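Rent control in Kanddale – why do economists keep saying no?

stovthorpe_renter
2019-01-25
The council here in Kanddale is looking at a cap on rent increases, 2 percent a year, starting in July. Everyone I know is for it. Then the local paper ran a column by Lucrezia Fiore saying most economists think caps make housing shortages worse. How can keeping my rent down make housing harder to find? Mine went up $419 a month at the last renewal.

collet36
Short version: a cap helps whoever already has a lease. People stay put longer, some owners sell to buyers who will live there, and fewer places come up for rent. The person moving to town next year pays for it.

E_Shehu
I agree with part of that. But "economists say" covers a lot of ground. The old hard freezes did badly. A cap that resets between tenants and leaves out new buildings is a different policy, and the evidence on those is more mixed.

collet36
If it resets between tenants, the owner has a reason to want you gone. You need eviction rules on top, and then someone to enforce them.

E_Shehu
Sure. Most towns with a cap have those rules already.

posari_mom
We moved from Stovthorpe to Posari over this. Same size apartment, and what we save on rent goes to daycare.
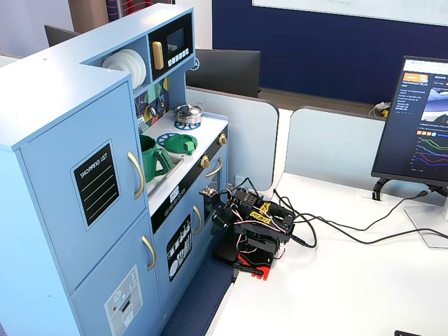 Play kitchen by the desk, shopping list still to be filled in

Nobody counts the cost of moving in these arguments. Deposit, truck, new school. A cap would have kept us where we were.

collet36
That is a fair point, and the papers do count it as a benefit to sitting tenants. The question is who should pay for it. I would rather see more building and a housing voucher paid out of taxes.

stovthorpe_renter
More building takes years. My lease is up in 36 days.

E_Shehu
Then ask for a two-year lease at a fixed rent before you sign anything. Some owners will take less to avoid an empty unit.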